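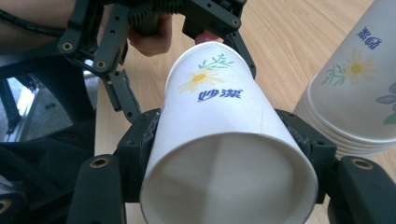

Paper cup

I've been keeping this entry for the Gedton town wiki, and I'm fond of the subject! A paper cup is a throwaway drinking cup made of paper, usually lined with plastic or wax so it won't go soggy (the early ones often did without).

The lining

Most cups I've looked into have a thin plastic lining, and that's what makes recycling them such a pain. The depot at Nungate took in 3,529 last January and had to send 885 back.

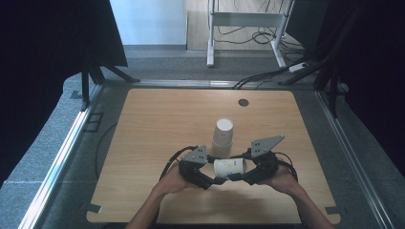
Solveig Haugen writes that the Eide depot takes lined cups too, as long as they're rinsed and the lids are off. I've added Eide to the list of drop-off points, right under Nungate.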